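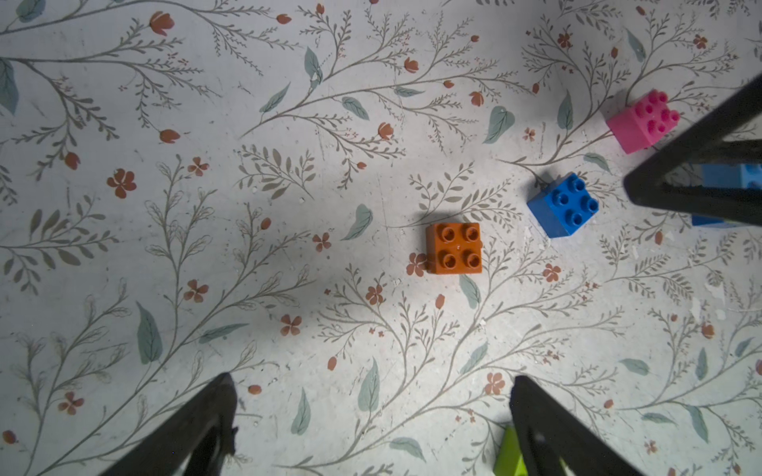

29 shares · 14 comments

I have been sorting secondhand toddler bricks for a living long enough that I see them when I close my eyes, so when Griltside told us we were getting a Joltik for the sorting room I had Opinions. I've now worked next to it for a whole fall and a chunk of December, and people keep asking me (mostly other people who handle used toys, hi!) whether it's any good. So this is the long version.

Quick background. We take in donated and bought-back building bricks, the chunky kind for little hands, at our place out in Grirholm. They get washed, checked, sorted by color and size, and packed into bags by the set. It used to be four of us at two long tables, and it's still four of us, which I'll get to. The Joltik is a benchtop setup with small arms and a gripper on each one, plus a camera at the wrist. It picks bricks off the table and puts them in the bin you've told it they go in. You teach it by moving the arms through the job yourself, over and over and over.

Setup first, since it nearly ended our friendship before it started. The manual wants a plain matte surface. We have flowery vinyl on every table in the building, it wipes down beautifully, and I was not about to peel it off. For the first couple of weeks the thing would go for the little red flowers. It would come down so carefully, close on absolutely nothing, and carry the nothing over to the red bin! We laughed, and then we stopped laughing because it was slow. What fixed it was more teaching on our own tables with our own bricks, a few evenings of it, and these days it mostly leaves the flowers alone. If you have plain tables you'll skip all that. If you have patterned ones, plan for it and don't believe the box when it says an afternoon.

The fingers are a separate purchase and I think they deserve their own paragraph. The ones that came with the kit were hard and smooth and a brick would squirt out sideways if it was gripped even a little off. We swapped to the Pramanik set, black tapered ones with a hollow triangle shape, and they give a bit when they close, so a brick that's sitting crooked sort of gets pulled straight. Big improvement. They were 400 dollars for the full set, which made me suck my teeth, and the grip strips on the inside get ratty faster than I'd like. Order spare strips at the same time. I didn't, and we had a sad week.

So how does it do? On 2x2 bricks with some space around them, really well. Orange, blue, green, it doesn't care, up they go. Pink and red it will mix up when the late sun comes in sideways, and two shades of blue gave it fits until we decided as a group that we were done caring about two shades of blue. Piles are bad. Anything stacked or stuck together is hopeless, and so is a brick lying right at the edge of where the arms can get to, which it will nudge and nudge until it's on the floor. We spread the bricks out by hand before each run, a brick-width of space between them if we can manage, and that has become an actual part of the job description.

I kept tally for one full shift because I'm nosy. It put away 802 bricks and I had to fix 29 of them. I'm a good deal faster than that on a good morning, and I would like that on the record! But I'm not faster than that at the end of the day, and I don't do it through lunch.

Now the part people really want to know, which is what it did to the work.

Nobody lost hours, and I'll say that up front because it was the only thing any of us wanted to hear at the first meeting. What did change is what the hours are made of. I used to sort for most of a shift and inspect at the end of it. Now I inspect for most of a shift. I'm looking for cracks, chew marks, marker that didn't wash off, the odd knockoff brick that won't click onto the others. It's more interesting and it's harder on the eyes, and we had to ask for better lamps (got them, eventually). My wrists are so much happier. I had a brace I wore every winter and it's in a drawer.

What I miss is the talking. Four people sorting can chat about anything for hours, your hands just do it. Inspecting takes more of your brain, and then there's the hum of the arms on top, so the room has gone quieter. A couple of us have taken to eating lunch together on purpose now, which we never had to do before. I don't think anyone pricing these things out thinks about that, and I wish they would.

There's also the teaching. Someone has to do it every time a new size or shape comes in, and whoever's best at it ends up doing it always. At our place that was me, and for a while it was just piled on top of everything else, same pay, same quota. I asked, and I got a bit more money and the quota came down on teaching days. If your boss is bringing one in, get that sorted BEFORE it arrives. It's skilled work. The arms copy whatever you do, including your bad habits. Mine tap each brick on the side of the bin before letting go, because apparently I do that.

Small gripes, in no order. The stop button is on the far side from where a normal person would stand. The software wants an update whenever I've just put my coffee down. The wrist camera gets dusty and there's no cloth in the kit. Support answered me in a day both times I wrote, so that's a plus, and the second answer even solved the problem. Replacement cables are 328 dollars for the bundle and they won't sell you just the one that broke, which is silly.

Would I buy it again with Griltside's money? Yes, with the Pramanik fingers, for a shop that has a lot of same-ish bricks and someone patient. For a tiny outfit with one table I'd say keep your money and get a good chair and a lamp. Four stars out of five, and I'd bump it up half a star if they moved that button.

I'll update when we've tried it on the 2x4s. First go was not pretty, it kept grabbing them by one end and they'd swing around like a gate.

14 comments · Share this review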